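Prarkow — Die komplette Serie auf DVD

Lange war diese Miniserie nur in einer verrauschten Fernsehaufzeichnung zu bekommen, die unter Sammlern weitergereicht wurde. Nun liegt sie beim kleinen Label Plerwood als Box mit drei Scheiben vor. Ich habe mir alle sechs Folgen an zwei Abenden angesehen, die Extras danach.
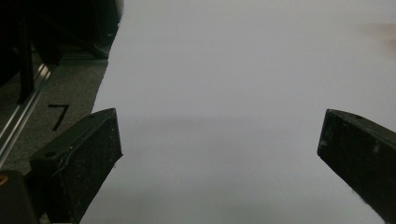
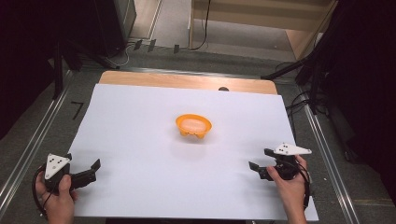 Die Handlung ist schnell erzählt. In dem Küstenort Prarkow fällt im Winter der örtliche Radiosender aus. Als er nach einer Woche wieder sendet, verlesen die Sprecher Nachrichten, die erst am nächsten Tag eintreffen. Eine Technikerin der Sendeanstalt wird hingeschickt, um den Fehler zu finden. Gespielt wird sie von Clodagh Ó Briain, und sie ist der Hauptgrund, warum man dranbleibt. Sie spricht wenig, hört viel zu und wirkt in jeder Szene so, als hätte sie schlecht geschlafen.

Regie führte Somkiat Kaewsai, der vorher vor allem Dokumentationen gedreht hatte. Das merkt man. Die Gespräche im Funkhaus sind mit langer Brennweite aufgenommen, oft durch eine Glasscheibe, und Musik gibt es in den ersten beiden Folgen überhaupt nicht. Erschreckt wird man selten. Unangenehm ist eher, wie ruhig die Leute im Ort hinnehmen, was sie aus dem Radio erfahren. Die Szene in der Bäckerei in Folge zwei, in der eine Kundin die eigene Todesmeldung hört und trotzdem ihr Brot bezahlt, gehört zum Besten, was ich in diesem Genre kenne.

Folge vier fällt ab. Hier wird eine Nebenhandlung um den Hafenmeister Du Plessis ausgebreitet, die später keine Rolle mehr spielt, und der Schnitt zwischen Hafen und Funkhaus ist unübersichtlich. Auch das Ende hat mich nicht überzeugt. Die letzten zehn Minuten erklären zu viel, und der Effekt mit dem Sendemast sieht billig aus. Wer die Serie damals gesehen hat, wird das vermutlich milder beurteilen.

Zum Bild: Die Abtastung stammt laut Booklet von den 16-mm-Negativen. Die Nachtaufnahmen haben jetzt Zeichnung, wo in der alten Aufzeichnung nur Schwarz war. In Folge drei gibt es nach dem ersten Akt ein paar Minuten mit sichtbaren Kratzern und einem leichten Farbstich ins Grüne. Gestört hat mich das kaum. Das Format ist 4:3 und wurde zum Glück nicht beschnitten.

Der Ton liegt in Mono vor, deutsch und englisch. Die englische Fassung ist klarer, die deutsche Synchronisation klingt dumpf und lässt an mehreren Stellen das Radiorauschen im Hintergrund weg. Das ist ärgerlich, weil in diesem Rauschen schon ab der ersten Folge Stimmen zu hören sind. Ich rate daher zum Original mit Untertiteln. Diese sind gut lesbar und bis auf einige Tippfehler in Folge fünf sauber gemacht.

Extras gibt es nicht viele. Auf der dritten Scheibe findet sich ein Gespräch mit Kaewsai über die Dreharbeiten, dazu der frühe Kurzfilm »Koltitine«, in dem er die Idee mit den verfrühten Nachrichten schon einmal ausprobiert hat. Der Kurzfilm ist spröde, aber sehenswert. Einen Audiokommentar hätte ich mir gewünscht — gerade Ó Briain kommt nirgends zu Wort. Das Booklet enthält einen Aufsatz zur Erstausstrahlung. Damals gingen beim Sender 241 Beschwerden ein, die meisten davon wegen der Bäckereiszene.

Die Auflage beträgt 2.455 Stück und ist nummeriert, meine Box trägt die 636. Der Karton ist stabil, die Scheiben sitzen allerdings so fest in der Halterung, dass ich die zweite beim Herausnehmen ziemlich biegen musste. Eine Blu-ray ist nach Angaben des Labels für März geplant, ein genauer Termin steht noch nicht fest. Wer auf bessere Bildqualität Wert legt, kann so lange warten. Mir reicht die DVD.

Wertung: 7 von 10

November 2019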